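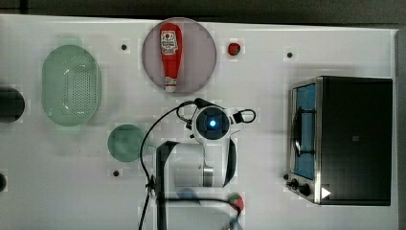
Green colander and a ketchup bottle on a plate.

Learning Toma: Frequently Asked Questions

Last updated 2019-09-16

Where is Toma spoken?
Toma is spoken on the island of Golline and in a few villages on the mainland coast facing it. Most speakers live in or near Flaston, the main town. There is also a small group of families in Dridedach who moved there for work and still use the language at home.

How many people speak it?
The last language survey recorded 691 people who use Toma every day. Another 356 said they understand it but rarely speak it. Children under five were left out of both figures.

Is Toma related to English?
No. It has borrowed a fair number of English words, mostly for tools, food and school subjects, but the grammar is its own. Borrowed words are changed to fit Toma sounds. A learner who hears "sikul" may not notice at first that it comes from "school."

Do people on Golline also speak English?
Nearly all adults do. English is used in shops, at the clinic and in government offices. Toma is used at home, on the boats and at most public meetings. If you start a conversation in Toma and get stuck, people will usually switch to English for you. Ask them to switch back if you want the practice.

Is it hard to learn?
The sounds are easy for most English speakers. There are 13 consonants and five vowels, and each letter is always said the same way. The verbs take longer. Toma marks whether an action is finished, still going on or expected, and this is done with a short word placed before the verb:

na kole — I ate, I have eaten
mi kole — I am eating
su kole — I will eat

The same three words work with every verb, so once you know them you can use them right away. Who is doing the action is often clear from the conversation. If it isn't, a pronoun goes in front.

Why are there two words for "we"?
One includes the person you are talking to and the other does not. "Tami" means you and I, perhaps with others. "Kemi" means I and others, but not you. Mixing them up is the most common learner mistake. If you say "tami su kole" to a neighbor, you have just invited that neighbor to dinner.

How is Toma written?
It uses the Roman alphabet without q, x or z. A mark over a vowel means the vowel is held longer. Older books leave the mark out, and many people leave it out in text messages too. We print it in the word list but do not require it in written exercises.

Which spelling do you follow?
We follow the Flaston school spelling. The mainland villages write "v" where Flaston writes "w," but both are understood everywhere. Church books follow an older system and can be confusing for beginners.

What words should I learn first?
Start with greetings, family words and things around the house. The first booklet has 592 entries arranged by topic, and the kitchen and market sections are the ones most learners find useful early on. Try putting labels on things at home and saying the word each time you pick one up. 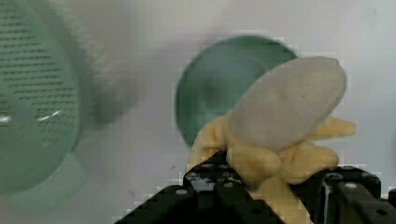 Can I take a class?
Evening classes are held in Flaston and Dridedach. Each course has 13 lessons, and the next one after this begins in July. Classes are in mixed groups, so beginners sit with people who already understand some Toma. There is no test at the end.

What if I live too far away?
You can work through the booklet on your own with the recordings. Each recording gives the word twice, then a short sentence. The sentences are spoken at normal speed — play them several times before you look at the text.

Are there dialects?
There are two, island and mainland. The differences are mostly in vocabulary and in the tune of the sentence. Mainland speakers raise the voice at the end of a statement, which island speakers sometimes hear as a question. Our recordings use the island form.

Can I copy the word list for my students?
Yes, as long as you don't charge for it. Please keep the title page with the copies. If you find a mistake or know a word that is missing, write it on the form at the back of the booklet and send it to the Flaston address printed there.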